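Farholm Hall, Skolholm Street
Spring Safety Walkthrough, with comments
Covers: main room, side room, kitchen, both restrooms, storage, front and rear exits, parking lot

Marking: OK, FIX (before the next booking), WATCH (look again at the fall walkthrough), N/A

1. EXITS AND DOORS

1.1 Front doors open fully from inside without a key. OK
1.2 Rear exit opens fully. FIX
Comment: Door drags on the threshold for the last few inches. A grown person can push it. A child would have trouble. Plane the bottom edge or reset the hinges. The top hinge has two loose screws and I would start there.
1.3 Exit signs lit. OK
1.4 Exit signs stay lit on battery. FIX
Comment: Front sign held. Rear sign went dark when I pressed the test button. Battery is dated on the back and is past due.
1.5 Paths to exits clear. FIX
Comment: Folded chair cart parked in the rear hallway again. Same note as last March. Tape marks on the floor show where it goes and it was not there. With the cart in place the hallway measures 25 inches.
1.6 Occupancy card posted. OK
Comment: Card reads 146 for the main room, seated. Fading but readable.

2. FIRE EQUIPMENT

2.1 Extinguishers present at all marked spots. OK
2.2 Gauges in the green. OK
2.3 Tags current. WATCH
Comment: Kitchen unit comes due before the fall walkthrough. Have the service company do all of them in one trip.
2.4 Smoke alarms sound when tested. OK
Comment: The side room alarm is slow. Hold the button down longer than you think you need to.
2.5 Kitchen hood filter clean. FIX
Comment: Sticky on the back side. Soak and rinse. The cleaning sheet on the wall has no entries since winter.

3. TABLES, CHAIRS AND LOOSE ITEMS

3.1 Folding table legs lock. FIX
Comment: One of the long tables has a leg brace that slips under hand pressure. I put red tape on it and stood it in storage facing the wall. Please do not bring it back out for the rummage sale.
3.2 Table coverings secure and not hanging to the floor. OK
Comment: Watch the corners when coverings are changed. Clips are in the drawer under the coffee maker.
3.3 Chairs sound. WATCH
Comment: Several of the older Staltix stackers are missing rubber feet. They slide on the waxed floor. Replacement feet come in a bag and take a minute each to push on.
3.4 Chair stacks no higher than the line on the wall. OK
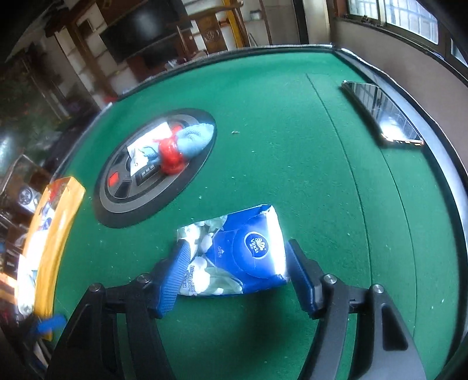 Walkthrough and comments by Trilok Bhatia
Building Safety, Farholm Hall
Filed under: Inspections, Hall Users

Tissues on a green felt-like cloth, with the blue finger pads of a gripper on either side.

4. FLOORS AND STEPS

4.1 No lifted tile or torn carpet. FIX
Comment: Carpet seam at the side room door is up. It has been glued once and let go. Needs a metal strip with screws.
4.2 Handrails tight. OK
4.3 Front step edges marked. WATCH
Comment: Yellow paint is worn off the middle of the bottom step. Repaint when nights stay above 55 degrees. The can in storage says not to use it colder than that.
4.4 Entry mats flat. OK

5. ELECTRICAL

5.1 Panel clear and labeled. FIX
Comment: Clear, yes. Labeled, partly. Breaker marked "old stage" now runs the side room outlets. I wrote the correction in pencil inside the door. Somebody should type a new card.
5.2 No extension cords in permanent use. FIX
Comment: Brown cord behind the piano. It was warm at the plug. I unplugged it.
5.3 Outlets near water trip when tested. OK
5.4 Space heaters. N/A
Comment: None found. The rule is still none.

6. KITCHEN AND FIRST AID

6.1 First aid box stocked. FIX
Comment: Out of medium bandages and burn gel. Gloves are fine.
6.2 Hot water at sinks not scalding. OK
6.3 Cleaning products stored away from food. OK
6.4 Urn cord in good shape. OK

7. OUTSIDE

7.1 Lot lights working. FIX
Comment: The pole by the Bakhtiari fence is out. I checked at 7:30 on Tuesday evening and that end of the lot was dark.
7.2 Ramp clear and not slippery. OK
7.3 Downspouts drain away from walks. WATCH
Comment: Rear one empties close to the ramp. Fine now, ice in winter.

REPAIR MONEY

Osian Penry has $700 set aside for this round. Sign battery, door and lot light come first. The carpet strip and chair feet can come out of whatever remains.

Send finished items to the office by number so they can be crossed off the copy in the hallway.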